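Ticket 2060 – Travel alarm on Kestari watch stops syncing after update
Opened by: Theda Hinrichs
Opened: January 15, 2026
Status: Waiting on customer
Product: Kestari watch, Urinitz phone app

Problem as reported

The watch paired fine from September until the last app update. Now the alarm list on the phone shows the right times, but the watch keeps the old ones. I missed a 5:30 alarm on a trip to Prerkmont. Restarting the phone did not help.
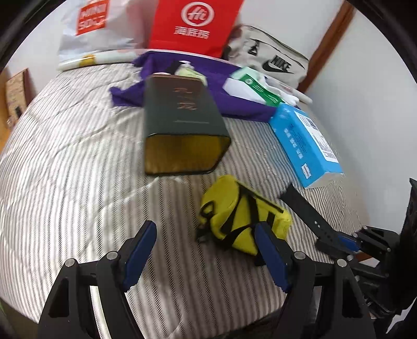

The app says "Last sync: 1,440 minutes ago" and the number never changes, even when I pull down to refresh. I tried it at home and at the hotel, on two Wi-Fi networks and on mobile data. I travel light, one yellow pouch with black straps like the one on the bed, so the watch is my only alarm clock. Error 492 shows up when I tap Sync Now.

Support reply 1

Error 492 means the app and the watch disagree on the time zone. Please do the following in order.

1. Open the Urinitz app, go to Devices and choose Forget This Watch. Your alarms stay saved in your account.

2. In the phone's Bluetooth settings, remove the watch there too. Leaving the old entry in place is the usual cause of a failed second pairing.

3. Take the watch off and check the strap before you put it back on. A black strap with a row of small adjustment holes should be fastened snugly, or the wrist sensor reads as "not worn" and syncing pauses. 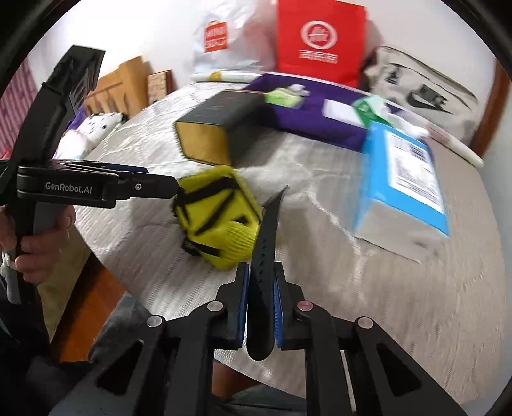
4. Pair again and leave automatic time zone turned on.

Customer update

Steps 1 to 4 done. Pairing worked and the alarms came across – all except the weekday one. Error 492 is gone.

Support reply 2

Thanks. Please delete the weekday alarm, create it again on the phone and tell us if it reaches the watch.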